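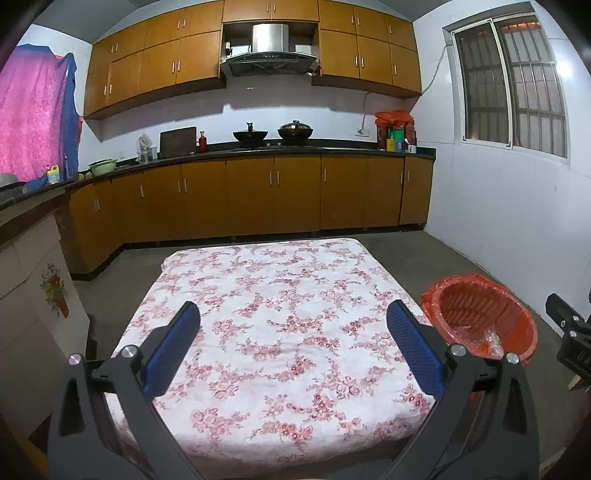

Fitted sheets have been the thing I grumble about most since we moved the spare bed out of the back room, and I've finally got a routine I like enough to write down. Most of it comes down to space. You want to be able to walk right around the mattress, and in our sort of place the kitchen floor is often the best patch of open ground going – a mattress laid flat on the concrete in the middle of the kitchen, cupboards all along the walls, and you can get at every corner without barking your shins on a bed frame. A printed sheet is a real help too. With pink roses scattered over white you can see straight away if you've pulled one side harder than the other, and the far edge is nearly always where the rumples collect, so go around and smooth that end last. I used to buy plain white for everything and I'm a complete convert to flowers now!

Getting the sheet on

Start with one corner at the head, then do the corner diagonally opposite. I did it the other way for years (both head corners, then a wrestling match at the foot) and the last corner pinged off every single time. Going diagonally shares the stretch out. If your sheet is flat and not fitted, lay it so the overhang looks even on both long sides before you tuck anything, then tuck the foot, then the head, then the sides.

Hospital corners are worth learning and they take ten minutes to get the hang of. Tuck the foot in, pick up the side edge a forearm's length from the corner, lay it up on top of the mattress so it makes a triangle, tuck in what hangs down, then drop the triangle and tuck that too. My friend Bartosz Jasińska taught me on a camping mat, of all things, and I've never gone back.

To smooth, use the flat of your forearm and work from the middle out. Hands leave little ridges. If the cotton is really creased, mist it lightly from a spray bottle, smooth again and leave it alone for a bit with the windows open.

Floors first

Concrete is lovely and cool in summer but it holds grit like you wouldn't believe. Sweep twice, in two directions, then go over it with a mop you've wrung out hard, and let it dry right through before any bedding goes near it. A mattress shouldn't live on bare concrete, mind you. Moisture gets trapped underneath and you'll find grey spots by November. For an afternoon it's fine, and if someone's sleeping on it for longer than a night or two, stand it up against a wall each morning so the underside can breathe. Slats or a few lengths of clean timber under it are better again.

Keep the bin close

I line a round plastic bucket with a bag, fold the rim of the bag well down over the outside so it can't slump, and park it beside whatever I'm working on. All the wrappers and cardboard and stray threads go straight in. It saves so much walking! A bucket also moves from room to room more easily than a pedal bin, and you can rinse it out under the garden tap when you're done. Tuck four or five spare bags flat in the bottom, under the one in use, and the next one is always there.

Bedding and cooking smells

If you're going to use the kitchen for this, do it well before tea. Cotton soaks up frying smells and hangs on to them. Lids on the pans, rangehood on for ten minutes beforehand, and give the benchtop a wipe so nobody leans a pillow in last night's oil. Dark stone hides splashes beautifully, so run your palm across it as well as looking. For wooden cupboard fronts I use warm water with the smallest drop of dish soap, then a dry cloth straight after, always along the grain. Slim handles get sticky on the back where fingers hook around – an old toothbrush sorts that out.

Freshening the mattress itself

Sprinkle bicarb over the bare top, leave it for a few hours, then vacuum it off with the upholstery head. Slow passes, overlapping. I do ours at 40 minutes if I'm in a hurry and it still makes a difference, though overnight is best. Rotate it head to foot while the sheets are in the wash. Flip it only if it's made to be flipped; plenty of the newer ones have one sleeping side.

Storing the set

Fold the fitted sheet, the flat sheet and one pillowcase together and slide the whole bundle inside the second pillowcase. One grab and you've got the lot. Roses in one bundle, stripes in another. Waldemar Żak wrote in to say he pins a scrap of paper on each with the bed size, and I've pinched that idea for our linen cupboard, where I used to unfold three sheets to find the double.

Next I want to have a go at woollen blankets and moths, so if you've got a cedar trick that works, please send it in!

Search tips Enter keyword Go

Contact Narulden Home Notes | © 2026 Narulden | Back to top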